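3.2 Grasping in the student trials
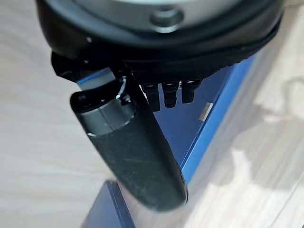
Figure 6. Wrist view with a black cylinder in the grip and a blue box behind it.

The Madmont course gave us 58 recorded grasps, and the cylinder ones were the most fun to go through! A long body held near one end tends to tilt, and the tilt is easy to read from the wrist - in Figure 6 the cylinder runs diagonally across the view. Hauser and Friesen labeled the angle by hand for every trial, then fitted the correction term used in Section 4. We were delighted by how well so simple a term did on the July set.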